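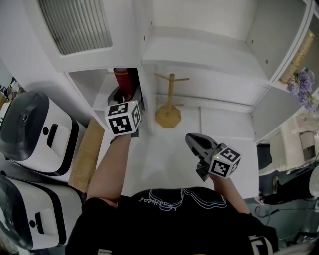
Jetthorpe Kitchen Store – Open Shelving Walk-Through
Checked 05/08/2018
Bay 12, white shelving with cubbies and ledges

1. Unit stands steady when pushed from the front – PASS
Really solid! The new wall brackets from Galindo have made a huge difference, and I gave it a good shove at shoulder height.

2. Panel edges and corners free of chips – PASS
The gloss finish wipes up beautifully. One scuff low on the left side, cosmetic only.

3. Vent grille clear, nothing leaning on the slats – PASS
Please keep it like this. Last time a stack of trays was parked against it.

4. Upright items in cubbies sit back from the front edge – PASS WITH COMMENT
Red item in the cubby under the vent: keep it toward the back wall. Anything tall and narrow gets knocked by sleeves on the way past.

5. Mug tree stable on its base – PASS
I love this one. Wide wooden base, no wobble, pegs all tight. If it goes back out with mugs on it, load opposite sides evenly.

6. Stepped ledges, front lip checked for loose trim – FIX
Trim lifting on the lower ledge, right end. Glue ordered (Clistum part 368). Keep glassware off that end until it's done.

7. Weight on any one shelf within the posted limit – PASS
Nowhere near it. Cast iron stays on the floor rack.

8. Floor in front clear, 300 mm minimum from base of unit – PASS
Mostly clear, but a cable and a small box on the floor to the right need moving.

9. Shelf labels readable – NOT DONE
Flivitis label printer out of tape. Carry over.

Result: 7 pass, 1 fix, 1 carried over. Great improvement on the last sheet – the trim is the only repair I'd want finished before the end of August. Recheck items 6 and 9 only, no need to repeat the full list.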